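Handout 4: House rules for gripping cloth
Bilta short course, cell B, June 29, 2021

Most rules for robot cells were written with stiff parts in mind. Cloth gets a paragraph if you are lucky. The Dorden guide runs to 46 pages and gives it 2. Read those with some doubt: they tell you to "ensure a secure grip" and never say how you would check.

1. Write the pass mark before the run. A fold between the fingers is a grip. It is no proof of a lift.

2. Keep cables away from the cloth. Look for them in every wrist view, corners included.

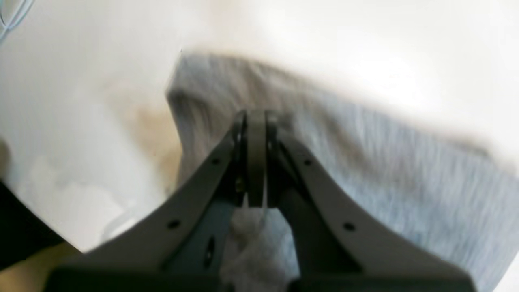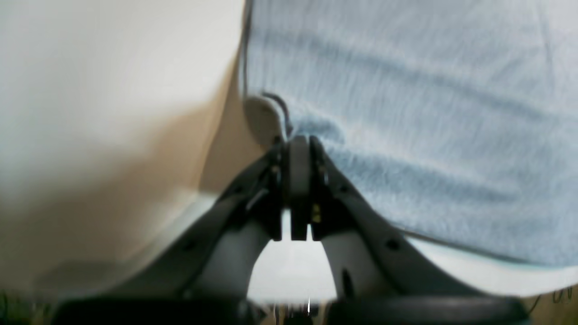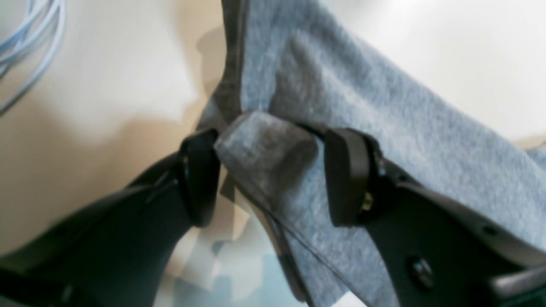 Wrist camera views, cloth work. Each has a cable or something like one in it.

3. Log every try, failed ones too. Ernix asks for 50 tries per fabric. I have yet to see a good reason for that number, but 18 is plainly too few.

4. Don't call a blurred view a pass. Mark it "unclear" and leave it in the count.

5. Treat "safe for soft goods" on a data sheet as a sales claim until you have tested it on your own fabric.

Before next session: read the Chraibi checklist and cross out any line you could not test.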